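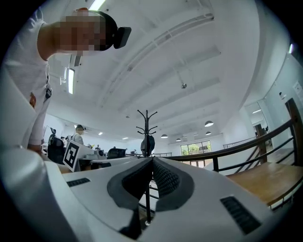
# Coat rack at the end of the desk row — yes or no?

**mossy_stapler**

So our office moved to one of those big open rooms in April (white ceiling, long white beams, desks all the way back) and the one thing missing was anywhere to hang a coat. I finally brought in a rack. Black metal, thin stem, curved hooks at the top. The listing called it the Grosturico 652 and I paid way too much for shipping, but I love it!

My question is where it should live. I've got it near the white desks right now and I like being able to grab my jacket without walking anywhere. A coworker says it belongs by the door, period. What do you all do?

**kettlebrain**

By the door. Sorry! Wet coats drip, and I don't want that near anybody's monitor. We had one beside the printer at my old job and the carpet under it never recovered.

**mossy_stapler**

Our door opens inward and there's maybe a foot of wall next to it. I tried it there for one morning and people kept clipping it with their backpacks.

**PlainOldDee**

Is that a helmet hanging up there? I can't quite tell, it's just something dark and round under the hooks. If it's a helmet I'd be careful, a skinny stem like that can go over if all the weight ends up on one side. Mine did. Took a mug with it.

**fourthfloorfern**

I'm going to disagree with Dee a little. A thin rack is fine if the base is heavy. I've had a Stumura one for years with two winter coats and a bike bag on it and it has never budged. Spread stuff across the hooks and stop worrying.

**PlainOldDee**

Well, I worried too little and I lost the mug, so I'm sticking with it :)

**kettlebrain**

Wall hooks. Problem solved, no floor space, nothing tips. Camacho sells a strip of them and you only need a drill.

**mossy_stapler**

We rent, and the Moremstead building people won't let us put so much as a nail in the wall. I asked. I got a very long email back.

**fourthfloorfern**

Then leave it where it is — but push it past the last chair so it isn't in the walking path. Office chairs roll back without looking. Ours got smacked weekly until we slid it over behind the end desk.

**gridpaper915**

I sit in a room a lot like yours and I'd vote against the desk row altogether. It starts with one jacket, then there are scarves, then somebody's gym bag, and by January you're working next to a closet. Put it in the corner and let people walk the extra ten steps.

**mossy_stapler**

Ha, the gym bag thing is fair. I still want it close by, though. I'm going to try fern's idea and move it past the last chair, and I'll put an old boot tray under it for the drips (thanks kettlebrain). If it fills up with scarves, gridpaper gets to say so.

**kettlebrain**

Boot tray is good. Get one with a lip.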